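Gripper maintenance on the Pavar cell

Mar 11, 2019

The Pavar cell had reached 2879 logged cycles by the weekend, and the pick failures were going up. They were all of the same type: fingers close, position reports as reached, part slides out during the lift. I had the evening free, so I did the full gripper service instead of wiping the fingers and hoping.

For anyone new to the blog, Pavar is the small bench cell I use for testing soft and irregular objects. The arm is a secondhand Idura, the gripper is my own build, and the control software is Flunari with a few local patches. The previous cell, Zulu, was retired last May and most of its fasteners ended up in this one.

Finger joint

Lock out the arm first and bleed any stored position command, or the controller will try to go home when power returns. Flunari does this by default. I turned that off in the config months ago and had to check that it was still off.

The screw at the top of the finger, where it meets the housing, had backed out by about 6 degrees. I had used no threadlocker on it at assembly. It came out, got cleaned with alcohol, and went back with a drop of the medium-strength grade. Leave it overnight before loading the joint. The finger surfaces got a wipe with a damp cloth and nothing stronger - solvent leaves the coating slick.

Wrist camera

The camera mount had shifted slightly, so the old calibration was no good. I reran it with the standard board, 11 poses, and threw out one that had glare on it. With the new values loaded, the projected fingertip lands on the real one again.

Approach test

After calibration I jog the gripper down beside a bunch of grapes and stop short of contact. Grapes suit this check well. They are rounded, close together and pale, and a small lateral error shows up at once in the gap along the finger. I aim for the finger running down the left flank of the bunch, tip close to one of the pink grapes, housing over the top. 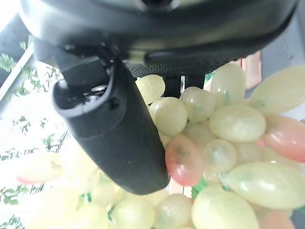
Settings after service

Closing force limit is back to the original value. I had raised it to cover for the loose joint, which was the wrong fix. Approach speed is down to 200 mm/min for the last part of the descent. The exposure setting still needs work, as the patterned white surface washes out on one side under the bench lamp. I will try a lower lamp position before touching the camera gain.

Next check is due when the counter has gone up by another 200 cycles. I have put a paint mark across the screw head so any rotation will be easy to spot.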